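Robots and Everyday Work — handout 4
M. Mersha, April 2024
Read before the seminar. Bring the Pliltimville sheet as well.

Can a machine do chores yet? Short answer for the exam: some, slowly, if the room is set up for it. Longer answer is what we spend today on.

Start with what is already solved. Dishwasher, washing machine. Both get round the problem of hands by making you load them. Same on the shop floor — the Toft line at Prurkberg places 1,916 parts a shift, but every part arrives facing the same way in a tray. Change the tray and the line stops. Ask yourselves who does the loading and whether it gets counted.

Now tidying. Cloth is the hard case, we said this last week. No fixed shape, folds hide other folds, edge you need is usually underneath. A rigid box you can measure once and store. A crumpled thing is new evry time.

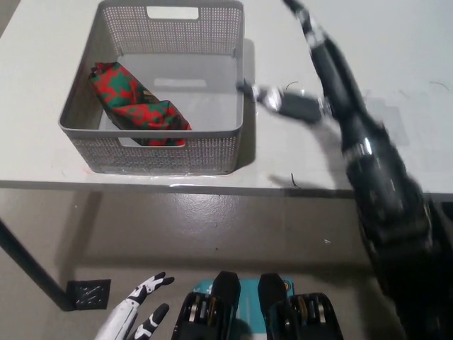 Fig. 1. Reaching towards a storage basket with a crumpled, patterned bundle inside.

Points to take from Fig. 1:
Basket walls stand up around the contents, so the hand has to come in over the rim or use a handle opening. Which would you choose, and does it depend on the job (empty it / carry it)?
Bundle is against one side, other half of the basket is free. Helpful for fingers? Discuss.
Fabric or wrapped package? Hard to say by eye. Matters a lot for grip — paper tears, cloth gives.

Speed. Celine trial, August, our own numbers: 100 baskets, person finished in 40 minutes, machine still going after lunch and 2 baskets on the floor. Do not quote this as a general result, one room, one type of basket. It is a fair picture of the gap though.

What counts as "done"? Half the arguments in the reading are really about this. Item out of basket — easy to score. Item folded and put where the household wants it — much harder, and people disagree with each other never mind with the machine.

For next time
Pick one chore at home. Write down every step incl. the ones you dont notice (moving the chair, checking the pocket). Mark the steps you think a machine could manage now, one side of A4, no essays please.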